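Local Roads & Transit > Construction & Detours

County is widening the road past my house and wants a temporary construction easement. Sign it or not?

Asked by gravelmouth, 38 views this morning

The county is widening Gallegos Road from two lanes to four, plus a turn lane, plus a sidewalk that will connect the feed store to a drainage basin. I live on the part between the Brernis Creek bridge and the church, where the road currently has no shoulder and a great deal of personality.

In January I got a packet from the right-of-way agent. They aren't buying any of my land, as far as I can tell. They want a "temporary construction easement" along my whole frontage so the contractor can regrade the slope and tie my driveway into the new road height. The new road is going to be higher than the old one. How much higher depends on who you ask and whether they brought the drawings.

The offer is $200. For that they get to use a strip of my front yard "for the duration of the project," and the duration of the project is not written down anywhere in the packet. I looked for it. I looked on the backs of the pages.

My questions:

Is $200 normal or is it an opening bid?

Do I have to sign? The letter is very polite and says "we request your cooperation" four different ways, and my experience is that when someone requests my cooperation that often they already have it.

What happens to my driveway? It's concrete, I poured it with my brother-in-law, and it is the only thing we ever finished together. The drawing shows a hatched area over the first part of it with the letters "RECON." I'm assuming that's reconstruct and not reconnaissance.

There's also a row of cedars inside the strip. The agent said they would "try to work around them." I have seen an excavator work around things.

I'm not against the project. The road needs it. I would just like to know how much of my yard I'm lending out and when I get it back. 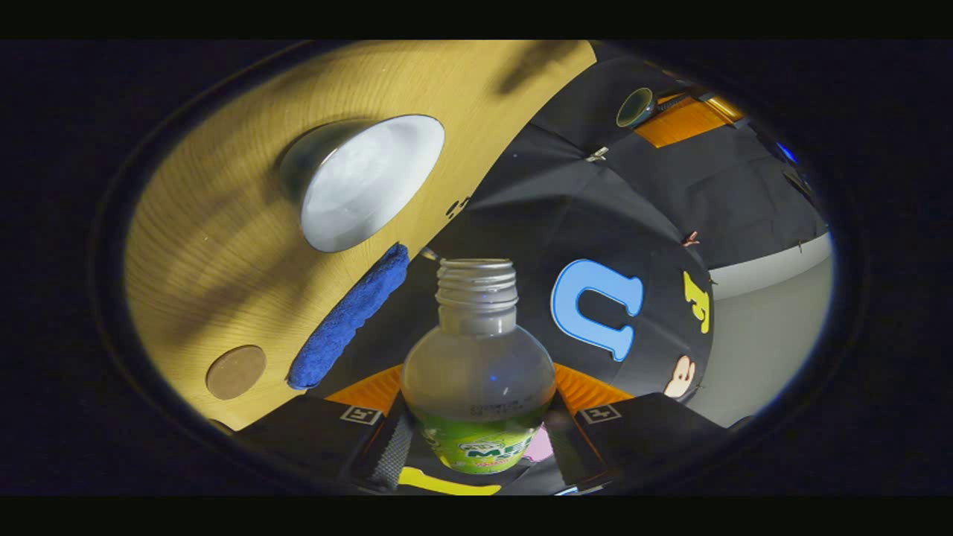
One more thing, in case it matters. The stakes are already in. Pink ribbon on some, orange on others, and one with no ribbon that my neighbor thinks is just a stick. No one has told me which color is me. The packet has to be back by the end of the month.

3 answers

Answer from Leobardo Aguirre (accepted)

I did right-of-way work for a consultant for a long stretch before I retired, so I've been the polite person with the packet. I'm not a lawyer, and your state will have its own rules, so treat this as a map drawn on a napkin.

On the money: $200 sounds like a minimum payment. A lot of agencies have a floor for small temporary easements, and if the math on your strip comes out lower they pay the floor. The math is usually the land value of the strip, times some rental percentage, times the length of time they need it. You'll notice that you can't do this math without knowing how long they need it. Ask for the valuation worksheet. There is always a worksheet.

On signing: you can say no. If the project really needs the strip, the agency can generally go to court and get it through condemnation, and you'd still be paid. Agencies don't enjoy doing that over a strip of grass, so there is usually a fair amount of give before anybody gets there. What you can typically get by asking politely is better wording. Bigger checks take more work.

The wording I would ask for:

An end date. Either a calendar date or "24 months from the start of work on the parcel," whatever they can live with. With a rate for every month past it. Open-ended temporary easements have a way of becoming very mature.

A line saying the strip can't be used for storage or parking. Without it, your front yard may be the flattest spot between the bridge and the church, and pipe has to sleep somewhere.

Access at all times, or written notice of any closure. Driveway tie-ins often get done in halves so you can still get a car in. If yours is too narrow for halves, ask where you're supposed to park while the concrete cures.

Driveway replaced in kind. Concrete for concrete, same width, and the maximum slope stated as a number. The slope is the part people forget. If the road comes up and your garage stays where it is, the difference has to be made up somewhere, and if they make it up in too short a distance you'll hear your bumper every evening at 5:30. Ask for the driveway profile sheet for your address. It exists, because somebody had to draw the thing in order to bid it.

The cedars are worth a separate conversation. "Try to work around them" isn't a contract term. Either they're marked on the plans as protected, with fence around them, or they're marked for removal and you're paid for them. If they fall in between, get paid. Roots don't read plans, and a cedar that gets its roots cut on one side can take a couple of years to let you know.

Take pictures of everything now. Driveway, mailbox, slope, fence, the crack that was already there and the places where there isn't one. Date them.

As for stakes, the colors vary from crew to crew, so don't go by what I or your neighbor tell you. Surveyors write on them. Read the writing, then call the agent and have someone walk the line with you. Please don't pull the one with no ribbon until you're sure it's a stick.

Answer from culetti_hill

Went through this on the Culetti interchange job. Signed on day one because the agent was nice and it was raining. Big mistake, or medium.

They said one season. It was two winters. I had a trench box in my yard so long that the mail carrier started leaving packages on it. When they finished they put back "topsoil," which was mostly a kind of gray gravel with ambitions, and the seed they sprayed on it came up in one corner.

What I'd add to the above is get the restoration spelled out. Depth of topsoil, sod or seed, and who waters it. Ours said "restored to a condition similar to existing" and I'm here to tell you that similar is a very roomy word.

Also find out who the contractor is and get the superintendent's phone number. Ours was Plurkness, and I'll say this for them, the county never once returned a call but the super came over in person, looked at where my mailbox had been, said "huh," and had a new one in by that afternoon. The agent who gets your signature is done with you once it's signed. The super has to drive past you every morning.

I did get an extra $50 out of it for a lilac. I don't know how they arrived at fifty. I didn't ask in case they rechecked.

Answer from torque_wrench_ed

Don't sign anything. They can't touch your land if you don't sign, it's in the Constitution.

Comments on this answer:

Leobardo Aguirre: The part of the Constitution you're thinking of is the part that says they can, as long as they pay.

torque_wrench_ed: Well they didn't touch mine

culetti_hill: Is your house on the project?

torque_wrench_ed: No

Update from gravelmouth

Called the agent and asked for the worksheet and the driveway profile. There was a pause, and then she asked if I worked in the industry. I said no, and she sent both over before lunch.

The worksheet assumes 12 months. So there was a duration after all, it just hadn't been introduced to me. She says she can put it in the agreement and doesn't see a problem with the no-storage line. She has to ask about the overrun rate. The cedars turn out to be labeled "shrub (typ.)" on the plans, and she's sending someone out to have a look at them.

The profile sheet I can't make sense of. There's a line going up and a line going down and my garage appears to be a small rectangle at station 0+00. If anyone can tell me what "match exist." means when the arrow is pointing at my flower bed, I'm listening.

Leobardo Aguirre: It means the new slope ends there and meets the ground you've already got. So the flower bed is the finish line. I'd move anything you like on the road side of it before they start.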